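Subject: Re: [patients] Phone ordering for repeats going in August

Hi all,

> On the list, Rónán Madigan wrote:
> The practice says 1,930 of us still ring up for repeats, and
> from August it's Illine or a paper slip in the box. I can't see
> how that saves anyone any time. Has anybody had a proper answer?

Well, I've had half of one, Rónán! I rang Moriarty Road at 8.30 and was 18th in the queue (I had the ironing board up, so it wasn't all wasted), and the woman on the desk was ever so nice about it. She says the phone line takes two of them off reception every morning, and those are the same two who'd be booking your appointments. Fair enough, I suppose, but my neighbour hasn't got a smartphone and can't get up the hill with a slip, so what's she meant to do?

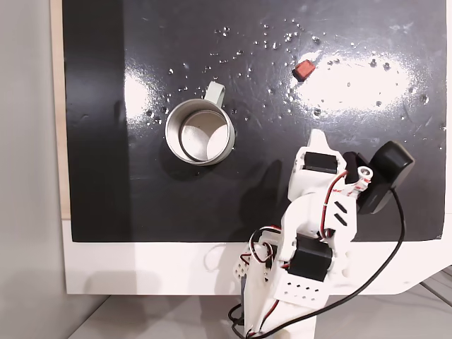

Apparently there'll be an exceptions list. You have to ask to go on it, and so far 590 people have, which sounds a lot until you put it next to Rónán's number. If you're housebound or your sight's bad they should say yes straight off. Carers can ask for someone else, but they want the form signed – I've got 5 spare copies if you'd like one through the door.

I did try Illine myself. It logged me out twice and then offered me an inhaler I stopped using years ago, but once I was in, the ordering bit was quick. 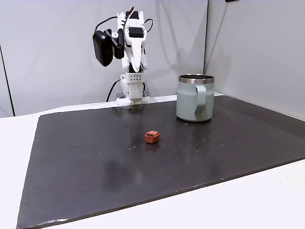

White arm at the back of the table

What bothers me more is the pharmacy end. Cadent used to phone the surgery when something was missing, and if that line goes I don't know who they'll ring. I asked and got "we're looking into it". Does anyone on here use the Cadent near the station? Have they told you anything?

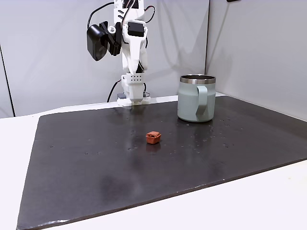 The arm again, with its cable and wires

I'm going to write to the practice manager before the end of the month and I'd like to put in a few real cases (no names, obviously). Send me yours off list if it's private – a couple of lines is plenty.

Suryani Govindasamy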